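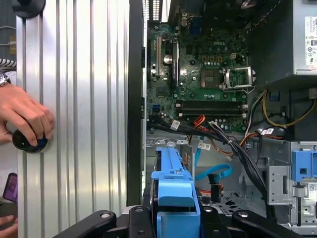 *Side cover off the tower, one hand on the black knob.*

# Seepage at Cokesholm

The weir at the toe of Cokesholm Dam was a steel plate with a ninety-degree notch cut in it. Water that had passed through the embankment collected in a gravel drain, ran down a concrete channel, and went over the notch. The height of the water behind the plate gave the flow. A staff gauge was bolted to the channel wall for reading the height. The reading was entered in a book, with the reservoir level and the rainfall, and the book was kept in a metal box in the gauge hut.

Noman Magsi took over the readings in July. The drive up from Harkel was twenty minutes if the gate was open. He had been given the key to the hut, a copy of the rating table, and a spreadsheet with 2,154 entries in it. All but the first few pages of these had been made by one person, Jarmila Ďurica, who had retired in the spring.

He plotted them on his second evening. Seepage against reservoir level should give a band of points, sloping up. It did. The band was narrow and well behaved. Below it, at the right-hand end, was a smaller group of points that did not belong to it. At those readings the reservoir had been high and the flow over the weir had been low.

He sorted them out by date. They were all Sundays.

There are a limited number of things that make a dam leak less on a Sunday. The pumps at the Egger quarry, down the valley, did not run on weekends, but that would have raised the groundwater at the toe if it did anything. The draw-off to the treatment works was constant. He checked the rainfall and it was the same on Sundays as on other days. He considered that the entries might have been made up at home, by a person who did not want to drive to the dam on her day off, and he went through the last digits looking for too many fives and zeros. There were no more than there should have been.

He went up the next Sunday and read the gauge at eight in the morning. The flow was on the band. He read it again at noon and at four. It was still on the band.

On Monday he cleaned the channel. There was a mat of algae on the upstream face of the plate and a stick lodged under the lip of the notch. He removed both, waited for the level to settle, and took the reading again. It had changed by less than the width of the line on the staff. He wrote this down.

The written books went back further than the spreadsheet. He took the last four home in a bag and compared them with the typed figures, one line at a time, at the kitchen table. Ďurica wrote a seven with a bar through it and a one with a long upstroke, and whoever had typed the books had coped with both. The typing was good. He found one error, a reservoir level entered as 1,747 feet that should have been one foot less, and it was on a Wednesday.

In the right-hand margin of the books, which had not been typed, there was sometimes a small letter *p*. He had taken it for a check mark. It was beside every one of the low Sundays and beside nothing else.

He telephoned her. She lived in Dilell, in an apartment over a pharmacy, and she said he could come at three.

She had the rating table by heart and corrected his copy in pencil before he had sat down. The second column had been rounded in the wrong direction at some reprinting. She asked whether the gate still stuck and whether they had replaced the hut door. He said that it did and they had not.

He put the book on the table and pointed to the letter.

"Plate," she said.

He waited.

"The plate has a gasket behind it. Rubber. When the reservoir is very high there is more water in the channel, and the gasket lets some past on the left side. It goes behind the plate and under, and it doesn't go over the notch. So you read low."

"Only on Sundays."

"No. Every day. On the other days I packed it with clay."

He asked why she had not packed it on Sundays.

"I wanted to know how much it was," she said. "You can't correct for something if you never look at it. So one day a week I left it alone, and I marked it. The difference is the leak." She turned the book toward herself and ran a finger down the margin. "It grew. You see, it grew for three winters. I wrote to them about the gasket. They sent me a form, and I filled in the form."

"Then the reservoir came down."

"Then it came down, and it didn't leak any more, and then I was sixty-five."

He looked at the column again. The differences were not written anywhere, but they could be had by subtraction, and he did the first few in his head. They went up.

"There's no note," he said. "In the front of the book, or with the handover. I thought you had been staying home."

She considered this without any sign of offense. "The *p* is the note," she said.

She made coffee and they went through the rest of the rating table. At the bottom of the second page she stopped and told him that the staff gauge had been moved once, when the channel wall was patched, and had gone back a hair too high. She had allowed for it in her head ever since. He asked her how much. She told him, and he wrote it inside the cover of the book, in ink, with her name after it.

He ordered the gasket the same week. The supplier would not sell the rubber in lengths under 200 feet, and the weir needed less than six. He put the rest in the hut on a nail.

The old gasket came off in two pieces. There was gray clay behind it on the left side, pressed in hard, with the marks of a thumb. He scraped most of it out, fitted the new strip, and tightened the bolts from the center outward. It was past five by then and the sun was off the channel. He let the water back in and stood there until the level was steady, and then he read the staff, subtracted, and wrote it down.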